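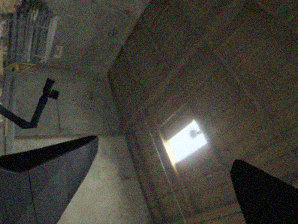

Gurnon reckons you can skip the wrist camera sim altogether, just bolt the thing on and tune it live on the bench. Fair enough, Gurnon has more spare servos than I do. I cooked two last winter doing it that way and I'm not buying a third, so this page is the slow road. Render first, then metal.

What this covers: a two-finger gripper with a camera sitting down between the fingers, built in a shared workshop, with a simulated wrist view to check the mounting before you print anything you'll regret. I've called the build Orside because the folder needed a name. Sim scene is called Dobos. If you see those in file names, that's all they are.

Assumes you already have an arm that moves and a flange to bolt to. If you don't, go do that first and come back.

What you need

Two fingers, printed, dark filament. More on colour below.
One parallel jaw drive. Mine is rack and pinion off a single servo.
Small camera board with a wide lens, the kind with a flex cable.
M3 bolts, heat-set inserts, a 2.5 mm hex key that isn't rounded off.
Calipers.
Any renderer that can do path tracing and lets you park a camera on a moving link.
A supply that won't sag. The workshop one at Bilton sags. Bring your own.

Step 1. Model the fingers at real size

Measure the actual drive, not the drawing. The drawing for mine was out by nearly a millimetre on the carriage and I spent an evening blaming the software. Measure both carriages too, they won't match.

Fingers are simple wedges. Broad flat face, sloped top edge, tip at the end. Keep them simple, you'll be reprinting them. Export in millimetres and check the import scale before anything else. Metres and millimetres mixed up gives you a gripper the size of a shed, and the camera ends up inside it looking at nothing.

Set the origin of each finger at its carriage bolt holes. If you leave it at the centre of the mesh the jaws will slide wrong and it's annoying to fix later once the constraints are on.

Step 2. Put the camera in

Camera goes on the palm link, parented to it. Not to the world and not to a finger.

Start with it dead centre and looking straight out along the fingers. Then tip it. You want both fingers in view at the bottom corners with a clear gap between them, and the rest of the picture left over for whatever's past the tips. In my render at the top the left finger takes up a good bit more of the corner than the right. If you want them even, shift the camera sideways in small steps and re-render each time. I'm not fussed about even. I do care that I can see both.

Check at full open and full closed. Full closed is where people get caught, the fingers come in and eat the view.

Step 3. Give it a room

Don't test against a plain grey background. It'll look lovely and tell you nothing. Put the arm in a room with walls and a floor and one strong light source, ideally daylight through an opening. Dobos has a curved concrete wall and a bright opening in it, and that one bright patch does more for sorting out exposure than anything else in the scene.

Rough textures on the big surfaces. Smooth walls give a feature tracker nothing to hang onto. The real workshop has rough block walls, so I went for rough in the sim as well.

Swing the wrist through some ugly angles while you're there. Tilted, looking up, looking across at a wall. The arm will spend plenty of its life pointing somewhere daft between moves and your vision code has to cope with that and not panic.

Step 4. Render settings

Leave the noise in. Low sample count, denoiser off. A cheap camera board in a dim workshop is noisy and if you train or tune on spotless renders you'll get a nasty suprise on the bench. Grainy with soft edges is fine for this.

Fix the seed while you're adjusting the mount so that two renders can be compared. I used 3555 for the open jaw set and 3615 for the closed set, no meaning to either. Write them down somewhere. I keep a text file next to the scene.

Frame rate 24 for the sweep clips. Higher is a waste while you're only looking at placement.

Exposure: lock it. If auto exposure is on, the bright opening drags everything down when it comes into view and the fingers vanish into black. Lock it so that you can still pick out the finger edges in the darkest corner, then let the bright bit blow out. You don't need detail in a window.

Step 5. Colour of the fingers

Dark. Near black is good, matte if you can get it. White fingers bounce light straight back up into the lens and fill the lower part of the picture with glare. I tried white, then orange (looked great, useless), then went back to dark.

The catch is dark fingers against dark corners. The edge gets lost. Two fixes:

Lighten the floor or bench under the arm. A pale surface past the fingertips makes the edges read properly.
Or stick a thin strip of light tape along the inside edge of each finger. Works, but it peels.

I did the pale bench. Offcut of melamine, two clamps, done.

Step 6. Print and fit

Only now. Print the fingers flat side down, four walls, decent infill. Inserts in while the part's still on the mat if you're impatient like me, though let it cool first or the hole wanders.

Bolt the fingers on finger tight. Close the jaws by hand, power OFF. The tips should meet along the full edge. If they meet at the front and gap at the back, shim the carriage with a bit of aluminium can. Then nip up the bolts in turns, a bit each side.

Camera board next. Route the flex cable behind the palm with a loose loop in it. The loop has to survive the full wrist rotation both ways, so turn the wrist by hand to each end and watch it. If it goes tight anywhere, make the loop bigger. Don't trust yourself to remember not to go there.

Step 7. Match the real view to the render

Put the arm in the same pose as one of your renders. Jaws open the same amount. Grab a still off the camera and lay it over the render at half opacity.

The finger edges should line up. If they don't:

Both fingers shifted the same way — camera is off centre on the palm, slot the mounting holes and slide it.
Both too big or too small — your focal length in the sim is wrong, or the camera's sitting higher or lower than you modelled.
One right, one wrong — that finger or its carriage. Go back to the calipers.
Rotated — camera board isn't square. Loosen, twist, tighten, swear, repeat.

Nearest I got was near enough. The tips line up and the backs of the fingers drift a touch. That's lens distortion. Calibrate for it properly with a checkerboard if you need measurements off the image. For picking blocks off a bench I havent bothered.

Step 8. First powered close

Current limit low. Nothing between the jaws. Hand on the cutoff.

Command a close to just short of touching, then open. Do that a few times and listen. Grinding means the rack is too tight on the pinion. Clicking means too loose, or a chipped tooth. Then let it close all the way at the low limit and watch the servo temperature. Stalled servos get hot fast and this is how I killed the first two.

If your controller takes a timeout on the grip command, set it. Mine is 603 milliseconds, found by fiddling. Yours will be different, depends on servo and travel.

Then something soft. Sponge is good. Then a wooden block. Leave the coffee mug for another night.

Things that went wrong

Camera clipping plane. Default near clip was further out than the fingers, so in the first renders there were no fingers. Spent ages hunting for a missing mesh. Set near clip right down.

Flipped normals on the left finger. Looked fine in the viewport and see-through in the render. Recalculate and re-export.

Fixtures on the walls. I'd left collision off for the bits sticking out of the wall in Dobos and the planner happily drove the wrist through them. Turn collision on for everything, then simplify the shapes if it runs slow.

Sagging supply, already mentioned. Shows up as the camera dropping out right when the jaws close. You'll think it's the cable. Could be the cable too, check both.

Printing in a cold shed. Warped finger, wouldn't sit flat on the carriage. Moved the printer inside, problem went away.

Questions I keep getting

Can I use one moving finger and one fixed? Yes. Camera wants to go off centre toward the fixed one. Redo step 2 from scratch.

Does it need path tracing? No, but the quick renderers fake the light falling off in the corners and the corners are exactly where your fingers are. I'd wait the extra minutes.

Can I get the files? Once I've cleaned up the Orside folder. Half of it is old finger versions with names like final_b_new. September maybe.

Next page is the force sensing, which is half wired and currently held on with a peg.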